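Notes for the talk, Oliwia Ziółkowski, Ustton, 2021-07-17

Slide 1. Say good morning, wait for the clicker. Seser is our tracking software for hand-held grippers. I speak only about the pose part; Gajewski, the planner, has its own talk in August.

Slide 2. The problem. Two grippers, two camera streams, one common coordinate system. The marker gives us the relative pose — but only when the other camera sees it.

Slide 3. Numbers. Test set of 4000 short recordings. In 2815 the old tracker kept the pose from start to end. Do not read the table aloud.

Slide 4. What we changed. Marker corners are now refined after the lens model, not before. Faster, our filter, fills the gaps when the marker is turned away. Say slowly: it does not guess longer than 2 seconds.

Slide 5. Let people look first. Point to the square marker in each picture, then to the bent lines of the ceiling.

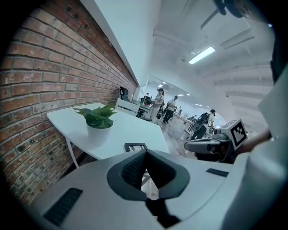
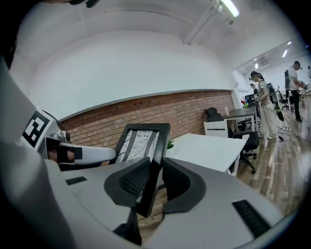 Views from the gripper camera, with the marker of a second device in sight.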